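Welel Head Rig - chore recording kit for home robot projects
Part no. 3417
In stock, sent out from our Larkau shop
Page updated 23 Aug 2026

I've sold robot bits for long enough to know that the arm is the fun part to buy, and that everyone rings me a month later asking how to get decent recordings of the jobs they want it to learn. So I now keep a kit for exactly that. The Welel Head Rig sits on your forehead, films what your hands are doing, and leaves you free to get on with the housework while you make clips for your robot to train on.

I've been wearing one at home, on and off, for five weeks before putting it on the site. I wanted to know if I could stand it for a whole afternoon, and the answer is mostly yes (more on the strap in a minute!).

What you get

Welel camera on a padded head strap
Clamport tilt bracket, already fitted
2 batteries and a charging dock
Memory card
Soft case
Printed quick start sheet

The camera is small and there's only the one button, on the right-hand side where you can find it with wet gloves on. Press it, wait for the buzz against your forehead, and you're recording. Press again to stop. There's no screen, which annoyed me for the first day or two and then I forgot all about it - you check your clips on the phone app afterwards, and the app is plain but does what it should.

I get nearly three hours out of a battery. The second one charges in the dock in the meantime, so in practice I've never had to stop and wait. Do take the card out and copy it over each evening if you're doing a lot, as the app is painfully slow at shifting long clips and a card reader is so much quicker.

The Clamport bracket

This is the bit I'd have paid extra for. Most head cameras are made for people cycling or skiing, so they look straight ahead, and when you're chopping carrots you end up with a lovely film of the kitchen tiles. The Clamport lets you tip the camera down towards your hands and then lock it with a little lever. It has three marked positions: low for worktops and sinks, middle for tables and ironing, and level for anything you do standing up at chest height or above.

Level is the one people forget to switch to. If you go from washing up to doing something on a wall and leave the bracket tipped down, you'll get a great deal of your own elbows. I stuck a bit of green tape on the lever to remind myself, and I'd suggest the same.

The strap

It's comfy enough, but it's a bit mean on size. I have a big head and thick hair and I was on the last notch. There's a longer strap due in from Welel in September and I'll list it as a spare when it turns up. If you wear glasses, put the strap on first and the glasses after, and you'll be fine. It does leave a mark on your forehead. You'll answer the door with it at least once.

What it's good at

Anything with two hands, really. Folding, wiping, sorting, loading a dishwasher, putting shopping away. The lens is wide, so both hands tend to stay in view even when one of them is off doing something dull like holding things still, and that dull hand matters just as much if you've got a two-armed robot to teach. Shiny surfaces are a fair test for any camera, so I was keen to see how it got on with glass and metal, and with jobs where you have to look well up.
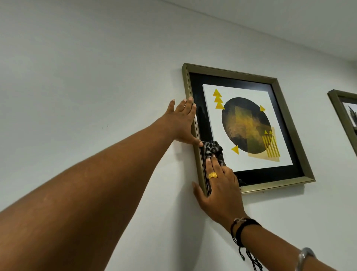
Head rig view: cloth in the right hand, left hand steadying the frame against the wall.

Looking up is harder on the neck than on the camera, I'll say that much. Keep those sessions short and swap to something at table height in between.

What it's not so good at

Sudden head turns. If you look over your shoulder to shout at the dog, you'll get a smear, and you'll want to trim that out before you use the clip. It also records where your head points and knows nothing about how hard you're pressing, so for jobs where grip or pressure is the whole point you'll want some sort of sensor glove as well. I don't stock one that I like yet.

And it won't train anything by itself! The kit gives you ordinary video files with time stamps. What you do with them depends on your own software, so please have a look at what your robot's toolkit accepts before you order. If you're stuck, send me a message with the make of your arm and I'll tell you what I know.

Cases

The soft case in the box is all right for a cupboard. If the rig is going to live in a van or get passed round a classroom, the Sutcliffe hard case is a proper fit, with cut-outs for the dock and both batteries, and I'll knock a bit off if you buy the two together - just put a note on the order.

Delivery and returns

Orders go out the next working day. You can send the kit back if you don't get on with it, as long as the strap is clean and the card has been wiped. Please do wipe the card. I don't want to see your kitchen.

Spare batteries, docks and Clamport brackets are all listed separately under Welel spares.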